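**Ticket 1319: Head camera view rolled, arms stop short of counter (bedroom scene, simulator)**

Opened by: Emlyn Rosser
Assigned to: Eifion Penry
Component: Skyrme scene loader, head camera mount
Opened: 16 February 2019
Status: fix in test

## Report

Two-arm robot in the Laline bedroom scene. On reset the head camera comes up rolled. The policy still runs, but reaches toward the counter end early and the episode times out. No collision is logged. Joint limits are not hit.

Seen in 3 of 18 resets on build Lelthorpe. Not seen on the previous build with the same seeds. Restarting the viewer does not clear it. Reloading the scene does.

## Camera output at reset

Captured before the first action is sent. The floor climbs toward the middle and the counter runs on a diagonal. Both grippers render, one over the white surface in front and the other by the mat on the counter. Textures load normally: bedspread, door panes and the picture beside the door all come through.
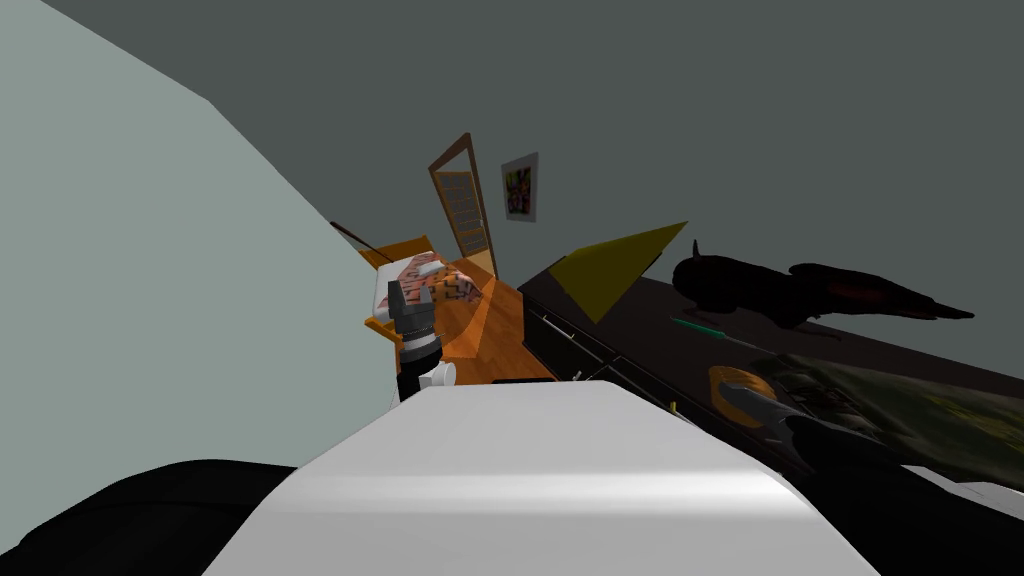

## Checks

1. Base pose in the state dump: level, matches the scene file. Robot is not tipped.
2. Gravity vector: correct.
3. Wrist cameras: horizon normal on the affected resets. Fault is limited to the head camera.
4. Camera extrinsics: position correct, orientation wrong. Quaternion in the dump has its components in a different order from the one in the config.
5. Swapped the order by hand on a bad reset. View came up level and the reach completed.

## Cause

The loader has two paths for the mount orientation. The normal path converts scalar-first to scalar-last. The path used when the scene cache is stale skips the conversion. Cache expiry depends on file timestamps, so the fault looks random across resets.

## Fix

Conversion moved ahead of the branch so both paths use it. Added a startup check that compares camera roll with the config and refuses to start the episode on a mismatch. Patch is on the Zikimora test machine.

## Open

- Episodes recorded on Lelthorpe need to be screened for roll before anyone trains on them. Emlyn has the script.
- Timeout message gives no hint of a bad camera pose. Separate ticket to be raised.
- Do not run this build on the hardware until the startup check is merged. The same loader feeds the real mount config.

E.P.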